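Call for Participants: Reading Log Study, Autumn and Winter Round

Posted 02/12/2020

Zornora runs a reading tracker used by book clubs and individual readers. We are looking for adult readers to keep a structured log of their leisure reading for 14 weeks. The log data will be used to revise the way the tracker estimates reading pace and flags abandoned books.

The first round closed in September with 107 completed logs. The second round uses the same form with two changes: rereads are now entered separately, and audiobooks are recorded in minutes instead of page equivalents.

What participants do

Each participant reads whatever they would normally read. We do not assign titles, and there is no minimum page count. After each reading session you enter the title, format, start and stop time, start and stop page, and the reason for stopping. Reasons are chosen from a list of 19 codes, which includes interruption, fell asleep, end of chapter and lost interest. An entry takes less than a minute once you know the codes.

Sessions shorter than 3 minutes do not need to be logged. If you put a book down and come back to it on the same day, enter two sessions.

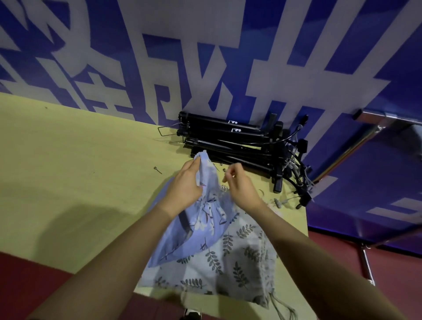 Entries can be made on the web form or on paper sheets, which we mail out on request. Paper sheets go back to the Etdale office at the end of each month in the envelopes supplied. Please do not switch between web and paper partway through - the two sets are processed separately, and merging them by hand introduces errors.

Who can apply

You must be 18 or older and read in English for pleasure at least once a week. Comics, poetry and genre fiction all count. Textbooks and work documents do not. Reviewers and book bloggers may apply, but should mark advance copies as such in the format field. Employees of Zornora and of our printing contractor, De Smet, are not eligible.

Compensation

Participants who submit a complete log receive a Bendico book voucher. A log is complete if it has an entry or a "no reading" mark for every day of the study. Partial logs are kept and used, but no voucher is issued for them.

Data

Titles and times are stored under a participant number. Names and mailing addresses are held in a separate file and deleted after vouchers are sent. You may withdraw at any point and ask for your entries to be removed.

How to apply

Use the sign-up form on the study page. State your preferred format (web or paper) and the genres you read most. Questions about eligibility go to Jolien Dijkstra. Questions about the form or the stop codes go to Meriem Nasr. Applicants will be told by email whether they have a place, and a copy of the code list will be attached.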